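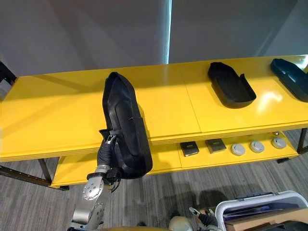
Black shoe-shaped tray, yellow table.

Search this blog Enter keywords Go

Last updated: 29 March 2024

Walking to work, month three

I started walking to work in January. The bus from Bukden got cut back to one an hour, and I was tired of standing at the stop. It takes me 40 minutes each way if I catch the light at Parisi Street.

My feet hurt for the first two weeks. I had been wearing old sneakers with the heels worn down on the outside, and I could feel every crack in the sidewalk. Mekdes Derese from my office told me to get fitted at a real shoe store and to go late in the day, when feet are a little bigger. I went on a Thursday after work. I had been buying a half size too small for years.

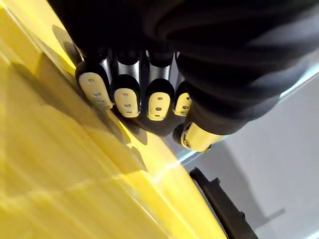 Four black fingers with pale tips, over yellow.

The new shoes are wide and ugly and I like them. I wore them inside for 3 evenings before taking them out. I also bought wool socks, four pairs, and threw out most of the cotton ones. The blister on my left heel was gone by mid-February and has not come back.

Rain is still a problem. I tried waterproof covers but they slip on the hill past the Vakside apartments. Now I keep a dry pair of shoes under my desk and stuff the wet ones with newspaper. They are usually fine by five.
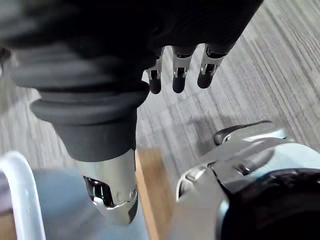

Chrome joints and black fingertips.

The route has changed a few times. I used to follow the main road the whole way. Now I cut through behind the school and come out by the bakery — two minutes longer, but quieter, and there is a bench where I can retie my laces. I leave the house at ten past eight and I'm at my desk before nine.

I still take the bus when it's icy. Next I want to try the river path, once the mud dries out and they reopen the gate at the south end.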